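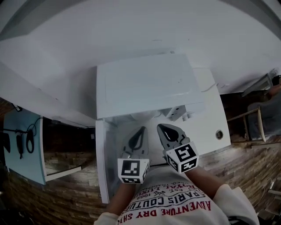 Reaching in under the raised lid of a white appliance.

Section 4. Moving your old site to Ginero

Use this section if you already have a website and want to replace it with a new one built in Ginero. If you are starting from nothing, skip to Section 5.

Plan on one working morning for a small site. Most of that time goes into checking pages and fixing links, and the copying itself runs without you. June and the first half of winter are the slow months for most of our customers, and a slow month is a good time to do this.

4.1 Before you start

You will need:

The login for your current web host
The login for the company where your domain name is registered (this may be a different company)
Your Ginero owner login. An editor login will not show the Import menu.
A list of the email addresses that use your domain
A folder on your computer for the backup

Caution: Do not cancel your old hosting plan yet. The importer reads pages from the old server, and if your mailboxes are held there, canceling the plan will delete them.

4.2 Back up the old site

1. Sign in to your current host and open its backup or export page.
2. Choose a full backup. It should include files and the database.
3. Download the backup to the folder you set aside.
4. Open the file and confirm that it is not empty. A backup of 0 KB means the export failed. Run it again.
5. Write down the address of every page you want to keep. The quickest way is to open your sitemap, normally found at your domain name followed by /sitemap.xml.

Note: Some older hosts email you a link to the backup. The link may expire after a day.

4.3 Run the importer

1. In Ginero, go to Settings, then Import.
2. Enter the full address of your old site, starting with https.
3. Select what to bring over. Pages and Posts are on by default. Comments are off by default.
4. Under Images, choose Copy to Ginero. If you choose Link to Original, your images will disappear when the old plan ends.
5. Click Check Site. Ginero counts the pages and shows any it cannot read.
6. Review the list, clear the box next to anything you don't want, and click Start Import.

You can close the browser while the import runs. A message goes to the owner address when it finishes. The Greltonach test site, which we use for all the timings in this manual, has 2,989 pages and 3,344 images and takes 64 minutes.

Note: The importer cannot copy contact forms, booking calendars or shopping carts. You will rebuild these in Section 6.

Note: Pages that use Java applets will import with an empty box where the applet was. Current browsers do not run applets, so delete the box and replace it with ordinary text or a video.

4.4 Pick a layout

Imported pages arrive with plain styling. Your words, headings and images are kept, but your old colors and fonts are not.

1. Go to Design, then Layouts.
2. Click Preview under any layout to see it with your own pages.
3. Check the preview at all three widths: phone, tablet and desktop.
4. When you have chosen, click Apply to Draft.

Most service businesses do well with Gunn, the default layout. It puts the phone number and opening hours at the top of each page and has room for up to six menu items. If your old menu had more than six, the extra items go under a heading called More. You can rename it in Design, then Menu.

Apply to Draft does not change anything your visitors see. You can switch layouts as often as you like before publishing, although any custom spacing is reset each time.

4.5 Check the draft

Go through the draft page by page. It helps to have someone who did not build the old site do this step.

1. Open every page in the menu and read the headline and first paragraph.
2. Click each phone number and email link.
3. Look for prices, staff names and opening hours that are out of date.
4. Run Tools, then Link Check. Red links are broken. Yellow links still point to the old server.
5. Fix red links one at a time. Yellow links can be fixed together with Update All.
6. Fill in the page title and description for your home page and for any page you want people to find by search.

Caution: Update All cannot be undone. Save a copy of the draft first (Tools, then Save Copy).

4.6 Set up redirects

If a page address has changed, anyone following an old link will land on an error page. A redirect sends them to the right place.

1. Go to Settings, then Redirects.
2. Paste the list of addresses you made in step 5 of Section 4.2, one per line, into the Old Address column.
3. Click Match. Ginero fills in the New Address column where it finds a page with the same title.
4. Fill in the remaining lines by hand. If an old page has no replacement, send it to the nearest related page. Avoid sending everything to the home page.
5. Click Save, then Test.

4.7 Point your domain to Ginero

Do this early in the morning or at another time when few people visit.

1. In Ginero, go to Settings, then Domain, and copy the two values shown.
2. Sign in to your domain registrar and open the DNS page.
3. Replace the A record with the first value.
4. Replace the CNAME record for www with the second value.
5. Leave all MX and TXT records as they are.
6. Save, return to Ginero and click Verify.

Caution: MX records control your email. If you change or delete them, mail to your domain will stop arriving. If you are not sure which record is which, take a screenshot before you edit anything.

If Verify reports "Not yet," wait an hour and try again. Some registrars take a full day. During that time some visitors will see the old site and others the new one.

4.8 After the switch

1. Open the site on a phone with Wi-Fi turned off and confirm that the new pages load.
2. Send a test message to each email address on your list.
3. Submit the new sitemap to the search engines you use.
4. Keep the old hosting plan for 30 days, then cancel it if nothing is missing.

If pages are missing after the import, do not run the importer a second time on the same draft, as it will create duplicates. Open Import, then History, and use Retry Missing.

Section revised by Judit Borbély, Ginero Documentation. Continue to Section 5, Building Pages, or go to Section 6 for forms and bookings.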